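How to sort a box of mixed power cables
Updated 2022-12-16

Most offices end up with one box that every spare lead gets thrown into. At Arnik ours had reached the point where it was quicker to order a new cable than to find an old one. The method below needs a table, a cloth and a few shallow cardboard boxes.

What you need
Cardboard boxes with fold-back lids. We reuse the ones our Ivport orders come in. They get ragged at the edges but they last.
A cloth for the table, in a plain colour so that black leads show up well.
Cable ties or hook-and-loop strips.

Step 1. Set out the boxes
Spread the cloth and open the boxes next to each other, with the lids folded right back. Keep the full box nearest to you and leave an empty one within easy reach.

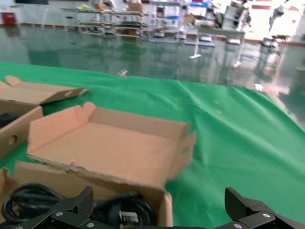 Empty box in the middle, cables still to be sorted at the front.

Step 2. Coil each lead
Take one lead at a time and check it from end to end. Anything with a cracked plug or a split sleeve goes to recycling. Wind the good ones into an oval, short enough to lie flat, and leave both ends where you can read the markings. Don't pull the loops tight - it strains the wire near the plug.

Put the first coil down on the floor of the box with the plug towards the back wall. 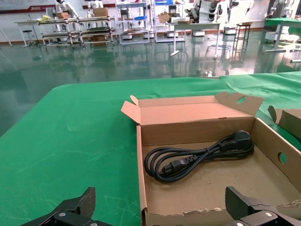

Step 3. Fill the box
Lay the next coils beside the first, all facing the same way. Long leads can be folded into a narrow bundle.

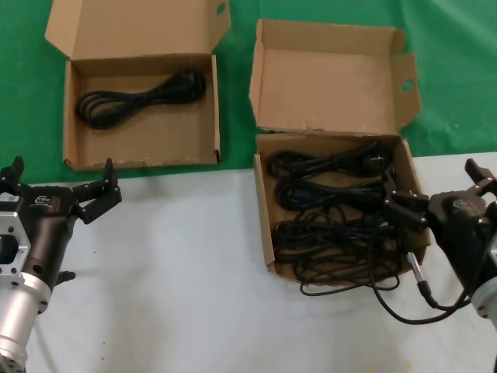 Stop when the lid no longer closes without pressing. Write the plug type and the shelf number on the outside - ours go on 818 and 970, next to the Kuster adaptors. Keep 2 metre leads apart from the longer ones if you have the space.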